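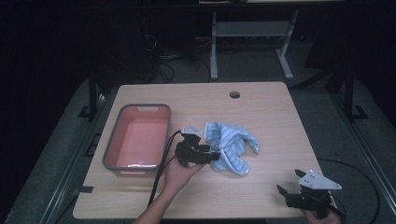
Brisska Quick-Dry Towel, Striped
Striped cotton blend, hanging loop on one short side. Sold singly or in packs of 9.

In stock. Ships from the Canudel warehouse, 2 working days, longer in August.

Size: hand / bath / sheet
Colors: light blue, sand, gray, dark green (dark green is bath size only right now)

Flat weave, not terry. Thin. Folds small, dries fast on a rail or over a chair. If you want thick and fluffy get the Drerkutell, it's a different towel and heavier to wash.

First wash: on its own, warm, no softener. Softener coats the weave and then it wont soak up anything for weeks. Gets better after three or four washes, a bit stiff before that. Tumble dry low is fine. No bleach on the colors.

Shrinkage: a little, mostly lengthwise. Sizes on the label are before washing.

Good for gym bags, camping, guest rooms, hair. Also salons and small rentals, we do plenty of those. Orders of 50 and up get the trade price, mixed colors OK, same size please. Over 74 pieces ships on a pallet so we need a phone number for the driver.

Stripes are woven in, not printed. Edges double stitched. The older batch had a single stitch and a few came back frayed, those are all gone now.

Name labels: up to 16 letters, sewn in the corner. Adds a week. Check your speling before you send it, we sew what you type. Labeled towels can't be returned.

Returns otherwise 30 days, unwashed, tags on. Put the order slip in the bag.

Bulk and trade questions: Yaryna Pasichnyk, use the contact form and put "towels" in the subject line.

Goes with: Levchenko bath mat, Brisska washcloths, over-door hooks (pair)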